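Home | About | Recipes | Archive | Contact

Oranges on the counter

May 19, 2022

Print this post | E-mail this to a friend

We have been eating a lot of oranges. Wiroj came back from the market at Peltville with a bag and then his sister Boonmee dropped off another the same evening, so we had far more than two people can get through quickly. I put what I could in the cooler cupboard and the rest went out where we would see them.

I used to keep fruit in the fridge drawer and forget it. Now it stays out on the worktop in the round white bowl, with a thin liner underneath. The liner catches any sticky bits and I can lift it out and change it without scrubbing the bowl. It never sits neatly, but I have stopped fussing with it.
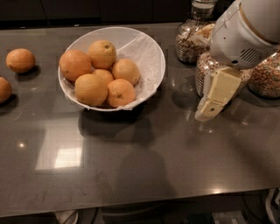 The ones that won't fit in the bowl just go next to it and get eaten first. I check the pile when I wipe down – a soft one at the bottom will spoil the rest if you leave it. The dark worktop shows every smear, so it gets wiped most days anyway.

The cereal lives in clear glass jars along the back. I moved it out of the boxes in the spring and it has kept well enough. I can see when we are getting low, and the cupboard has room for the big pans again.

With the spare oranges I am making marmalade, using Lamduan's method, which takes 3 days if you count the soaking. She uses 400 g of sugar to a small batch. I find that a bit sweet and will probably cut it down – the sharper fruit may need it, though. I still have to find lids for the old jam jars. If they have gone I will get new ones from Sukprasert when I am next over that way.

Recent posts
Clearing out the spice drawer
A new washing line
Rice pudding for 2
What to do with stale bread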